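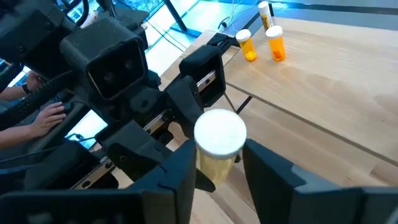 Jessie Imrie

Stavell Opera Synopses

Scene-by-scene summaries of stage works, in English, as plain text files with one table to tie them together. I started it because I wanted to know how many second acts open in a garden (a lot!) and had no way to look that up. It grew from there, and I'm very happy to finally have it in a shape other people can use.

What's in it

The current release covers 536 operas and operettas, split into 3101 scene records. Each record is one scene as the synopsis gives it, so if a writer treats a whole act as a single block, it stays a single block. Prologues and epilogues count as scenes. Overtures and ballets don't, unless something happens in them that the plot depends on.

Folders

synopses/ has one text file per work, with act and scene headings on their own lines
scenes.csv is the main table, one row per scene
works.csv has title, composer, librettist, language of the original and number of acts
roles.csv lists named characters with voice type where I could find it
notes/ is where the arguments live

Columns in scenes.csv

work_id: matches works.csv
act: a number, or P for prologue and E for epilogue
scene: a number, starting over in each act
setting: the place, in the words of the synopsis
setting_type: one of 20 labels, such as palace, tavern, forest, church, ship, prison
time_of_day: often blank
text: the summary itself
deaths: names of characters who die in the scene, separated by semicolons

The deaths column is the one everybody asks for, and it's great fun to sort by. Please read notes/deaths.txt first, though. Characters who are reported dead and then walk in during the last act are left out, and so are ghosts. Statues are discussed at length.

Where the text comes from

Waldemar Grabowska and I wrote all of the summaries ourselves, working from vocal scores and librettos. Waldemar took nearly all of the Slavic repertoire and I took the French and Italian, and we split the German works by whoever could stand the plot. A first draft was checked against the score by the other person before it went in. 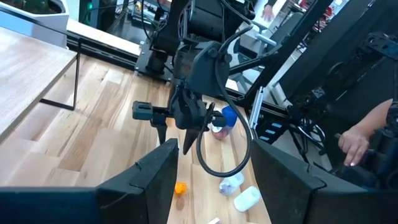
The oldest part is a set of summaries I wrote for the program booklets at the Ridgeway summer season. Those are chattier than the others and tend to skip minor servants. I've gone back over the worst of them, but you'll still notice the difference if you measure sentence length.

Known problems

Works with several versions are a headache. Where the order of acts changes between versions we give the one most often staged and list the others in works.csv under variant_of. For 3 works we couldn't agree, so both orders are in the table with a suffix on the work_id.

Character names follow the original language. Spelling of Russian names is consistent inside a work – between works, less so. I'd love help with this.

Comic one-act pieces are thin on the ground, and there is very little written after the war. Baroque opera is better than it was before the August update, when Waldemar added a big stack of it.

Loading it

Files are UTF-8, comma-separated, with quotes around every text field. Use the Stelia reader or anything that opens a CSV. Older spreadsheets may turn act numbers into dates, so import that column as text.

Reuse

Free to copy, change and print, including in programs, as long as you credit both authors. If your company puts one in a booklet, send me a copy! The Brundau chamber group did, and it's on my shelf.

Corrections go in the issue tracker with the work_id and the act. A page number from the score helps a great deal.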